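I quit my farming game in December with 218 hours on the clock, and what finished me was the daily login bonus. Miss one morning and your streak drops to zero. My mother never kept tabs on me like that.

The game is called Brirdale and it used to be lovely. You planted turnips, you gave a villager named Kudel some cheese, you went to bed. Then came the update, with 52 weekly chores and a pass that costs 500 gems.
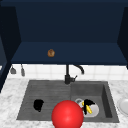

Blue cupboard, white tiles, one small brown bun.

Defenders say you can skip all that. Sure – and you can skip the pop-up telling you what you skipped, and the little red dot on the mailbox. Hermine Riedl, who runs the fan forum, wrote a long post calling the dots "gentle reminders." I have had gentler reminders from the dentist.
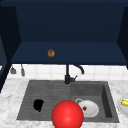 Still on the shelf.

What I want is a town that can manage without me. Let the weeds come up. Let Kudel be a bit cool when I get back, then forgive me for a pumpkin.

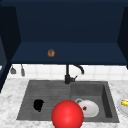
I did look in again last week. I had 897 unread notices, most of them about hats. I watered one turnip and logged off, and the game asked if I was sure.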